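The Munberg acceptance file was opened in March, when Francine Sawatzky took over as planning lead at Trisska. The Grurkon planner was to approach the yellow bin in simulation, and no run would be signed off without a written reason.

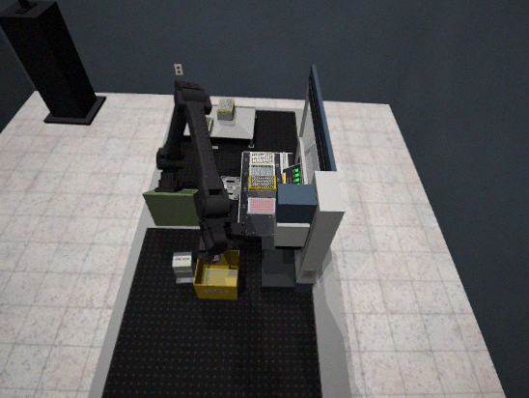 She had allowed 900 milliseconds for each replan. The planner used 80, then stopped – twice – and returned the same message: goal not recognized. 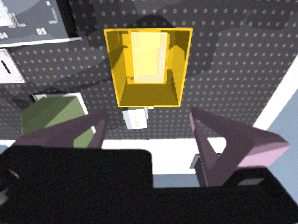 Hanane Tazi read the log again before she answered. The perception module, she wrote, had labelled the pale item on the floor of the bin as part of the bin itself. Francine entered this under Reasons, and left the line for her signature blank.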